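4.2 The open bin as a household institution

Storage research has been generous to the drawer and the shelf. The drawer has its own literature on joints and runners, and the shelf has been written about by people with strong feelings about books. The open bin gets a line in the appendix, usually under "other." In our own coding scheme it began there too, and it stayed there until "other" had grown larger than every remaining category and we were obliged to look inside it.

We define an open bin as any rigid container with four sides, a floor and no lid, small enough to be lifted by one adult when empty. The last two words were added after the pilot. Wicker baskets are excluded on the grounds that their owners call them baskets and become short with anyone who doesn't. Cardboard boxes are excluded when their flaps are intact, and included when the flaps have been torn off. This rule caused more disagreement between coders than any other in the study, and we would not care to defend it at length.

Across the Priltgate and Lasen samples, 37 bins were inventoried in January. They held 1,319 separate items. Participants had been asked beforehand to state what each bin was for, and nearly all of them could do so without hesitation: tools, mail, things for the car. The stated purpose and the contents then went their separate ways. The bin for the car at one Lasen address contained a cheese grater, two calendars and a quantity of wool. The participant agreed that none of these belonged in the car and asked where else we would suggest putting them.

Material made less difference than we expected. Fabric bins slump as they fill, which gives the owner some warning. Metal ones keep their shape whatever is done to them, and so look equally well organized on the first day and the last. Placement mattered more. Bins on the floor collected what was dropped, kicked or swept toward them, while bins set on a table were treated as part of an activity in progress, and participants told us they were "in the middle of" sorting them. The open gray metal bin on a pale wooden tabletop in Figure 4 stands in the position we coded as "raised," at a height where things can be put in or taken out without bending.

Figure 4. Open metal bin in the raised position.
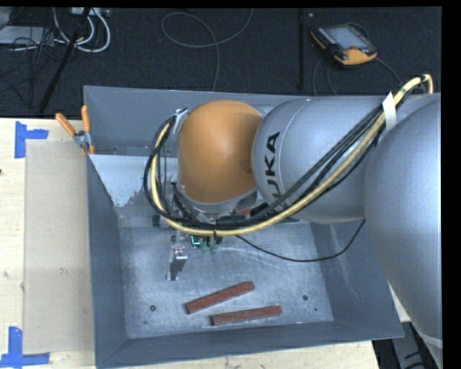
One Priltgate respondent, shown an early draft of this section, objected that we had the raised position all wrong. Putting a bin on the table was how she got it emptied, she wrote, as the family could not eat dinner until it was gone, and if our other households were eating around theirs then the trouble lay with the households. She added that her bin had been clear by six every evening and that we were welcome to put that in.

We have put it in. Her account does fit the smaller group in the raised category, in which the table was needed for something else every day. Where there was a second table, or where meals were eaten on the sofa, raised bins settled in and began to attract company. A mug would appear next to the bin, then a roll of tape, and in due course a second bin.

Lids were tried. The Vahidi questionnaire, which we adapted with minor changes, asks whether the respondent "would use the container more if it could be closed," and of around 400 replies a clear majority said yes. Four households were then given lids. On the return visit three of the lids were being used as trays and the fourth was in the bin.

Emptying proved the hardest behavior to record. Participants reported it readily, but what they described was usually transfer, meaning that the contents of one bin had been tipped into another with more room. We followed the Vindetti convention and counted a bin as emptied only when its floor was visible from directly overhead. Under this rule a number of proud claims had to be recoded, and two participants asked to see the convention in writing. Section 4.3 takes up the matter of the items found at the very bottom, most of which were batteries.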